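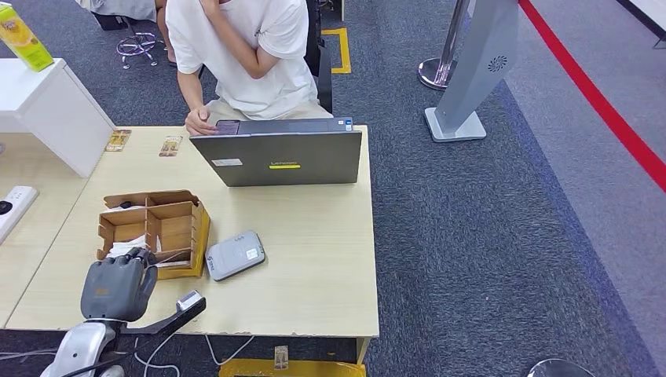 I took Friday off and drove out to the Okuvis open day in Alenville. They build and program robots for light handling work, the kind of sorting and packing jobs that used to be done at a long bench by people on stools. I had signed up in May and then forgotten, so the reminder email was a surprise. I expected a big hall with fences and flashing lights. The part I ended up spending most of my time at was a desk on a carpeted floor, with a cardboard organizer on it, divided into compartments, and a person in a white T-shirt working at a Lenovo laptop across from the robot's hand. The hand is dark gray with several fingers, and the forearm behind it is silver.

The building is on Haworth Road, past the tile warehouse. Parking is in the back and the sign for it is easy to miss. I went around the block twice. At the front desk they gave me a paper badge and a folded sheet with the schedule, and told me the tour group had just left but I could catch up. I didn't bother. I went straight to the demonstrations and I think that was the better choice, as the tour people came through later looking tired and holding coffee.

There were two demonstrations running that day. The first was the desk one. The task is picking up small things and putting them into compartments, which sounds like nothing until you watch it for a while. The staff explained that getting a hand to a spot on the desk is mostly solved. Closing the fingers on something thin and light, without shoving it away, takes up most of their week. They keep a log of every attempt, and the run number on their sheet when I got there was 1687. I asked if that was for the year. It was for this one setup.

What I liked was the pace. I had pictured something fast. They run it slow on purpose when visitors are in, and they stop it whenever somebody wants to ask a question. A boy next to me wanted to know if it could shuffle cards. The answer was no, and that dealing might be possible in a few years but shuffling was a different problem. He seemed satisfied with that.

I asked my own question, which was how much of the motion is planned ahead and how much is decided as it goes. The answer was longer than I can repeat here. The short form is that a person guides the arm through the job many times, the software learns from those runs, and then they spend a lot of hours finding out where it goes wrong. Changing the lighting is enough to upset it. So is moving the container over by the width of a finger. I worked in a mail room when I was younger and I remember new hires having the same trouble when we changed the bins, though they got over it by lunch.

The second demonstration was called Vamside and it was in the next room. It is a rolling cart that carries trays from one station to another. It did its loop, waited at the door for people to clear, and did its loop again. It works well and there isn't much to say about it. The crowd there was bigger than at the desk – I suppose because it moves around and children can walk beside it.

In the hallway they have a glass case with older equipment. The oldest piece is an arm from 1993 that was used for loading parts into a press. It's heavy, painted orange, and has a hand that is just two flat plates. I stood there longer than I meant to. We had one a lot like it at the plant where I did my first summer job, and I was told to stay behind the yellow line and never found out what it was doing on the other side.

Some practical notes if you plan to go next time. It's free, but you need to register. Mornings are quieter. The snack table had pretzels and apples and ran out of both before noon. You can ask the staff anything and they will answer, but they talk quietly and the room has an echo, so stand close. There are chairs along the hallway if you need to sit.

I left a little after one and had a sandwich in the car. They handed out a form on the way out asking what we would like to see next year, and I wrote that I'd like to see it fold a towel. I still have the badge in my coat pocket.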